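The Kitchen Arm at Wullgate

Siobhán Breathnach keeps her robot in a shared workshop above a tile showroom in Wullgate, on a bench she rents by the month. She calls the project Rana. The plan is a secondhand arm that can work at an ordinary kitchen counter and put away what people leave out. She started in May, and most of the first weeks went into wiring and a new mounting plate.

The plate gave her the most trouble. Her first one was cut too thin and flexed when the arm reached out sideways. Ilir Vukčević, who has the next bench and repairs sewing machines, drilled the second one for her on the shop's press. The bolts are 8 millimeters, and she marks each one with a stripe of paint so she can tell at a glance if it has turned.

Power and control sit in a plywood box under the bench. The box cost her almost nothing. The motor controllers did not, and the bill for parts now stands at $1,566. She paid for it by selling a kayak.
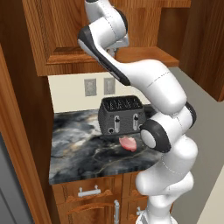 Breathnach tries every motion in simulation before she sends it to the bench. She built the virtual kitchen over a couple of months of evenings, and she put more care into it than she had planned. The counter is dark marble with white clouds and thin tan veins, and it has a four-slot toaster on it with a curled slice of ham lying in front. The ham is one of her test items. It is small and sits close to the toaster, so a path that works in open space can still bring a joint too near the silver levers. The wall cabinet matters as well, since the forearm has to travel up and over the counter without hitting the wood.

She has 776 simulated runs logged in a plain spreadsheet, with a column for the starting pose and another for whatever the arm hit. The elbow is the usual culprit. Aoife Duggan, a retired machinist who taught her to read drawings, suggested limiting how far the elbow can swing at low heights. Breathnach added the limit in one evening and has been adjusting it ever since.

The bench version runs at quarter speed, with a stop button taped to the edge where she can slap it. Her next job is the cable run along the forearm, which snags on the wrist. She has ordered a longer sleeve.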